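The winter I turned sixty I drove 408 miles to Toledo to ask my ex-husband's mother for a bread recipe. I know, I know. But Reet had never written it down, and I had been dreaming about that bread since the divorce!

She opened the door, looked at my boots and said, "You got old." Then she put the kettle on.

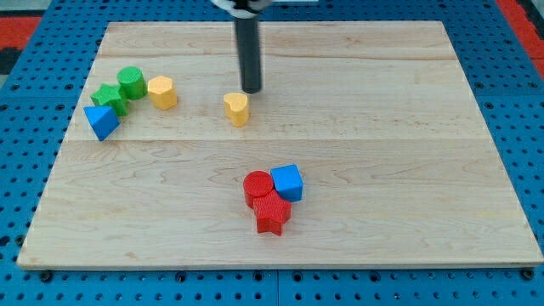 A good pale board.

We didn't talk about Urmas. We talked about rye, and her knees, and the $2,000 she claimed the dentist had stolen from her — and the whole time her hands kept moving, a pinch of this, a slap of that, no measuring at all. I had a pencil. I wrote down "some" eleven times.

Around four it got dark and she asked if I still sang in the car. I said only when I'm alone.

"So sing," she said, and turned her back to me, and I stood there in my socks and did the whole first verse. 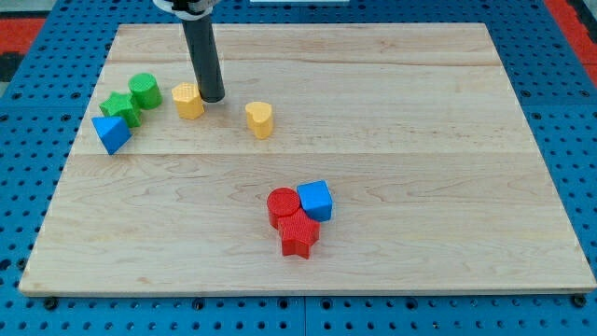 Kristaps Grīnberga: My grandmother measured the same way, and I still can't get her rye to rise. Did the narrator ever make it at home?

Zofia Urbańczyk: "You got old" made me laugh out loud. I want a second part with the drive back.

Zane Vanags: What song was it??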